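Skeptics wanted: paid testers for the Tesfamariam two-arm kit

Ploltell reviews automation products before schools and small workshops spend money on them. The Tesfamariam kit comes with a promise that it can handle small, everyday objects with "no expert on hand." We have read that line in brochures before. We need 3 testers in February to push on it at our Zelside bench.

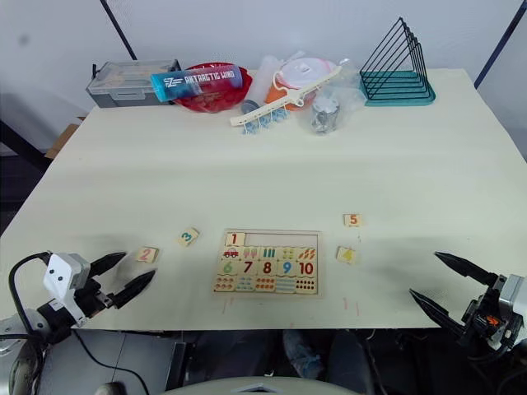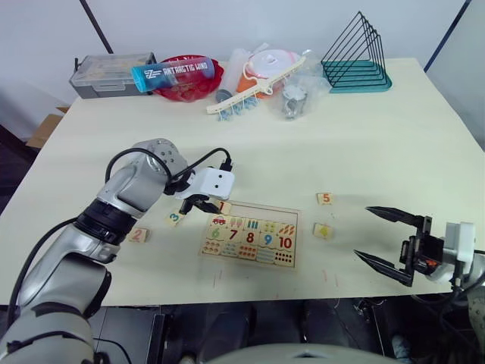
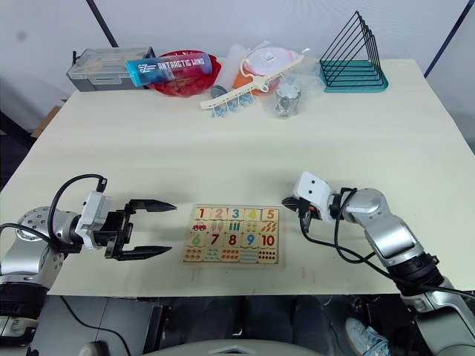
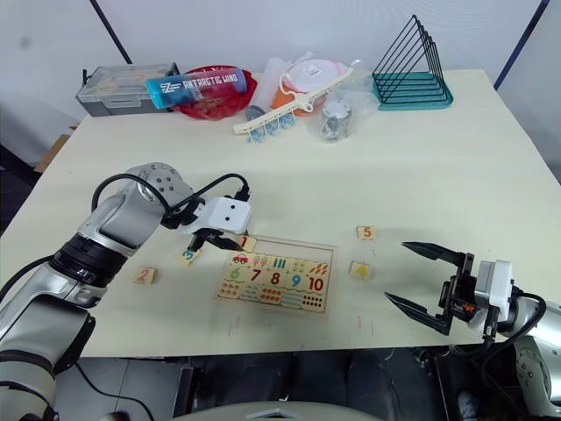 The two arms and the number puzzle, at the Zelside bench.

A number board is a gentle task. You will pick harder ones, write down every failure, and say if you would buy the thing. Pay is $200 per session, 2 sessions each. No robot background needed, and nobody who sells these kits, please. The maker does not see your notes before we publish.

Write to Harriet Boateng at Ploltell with a few lines on a product that let you down.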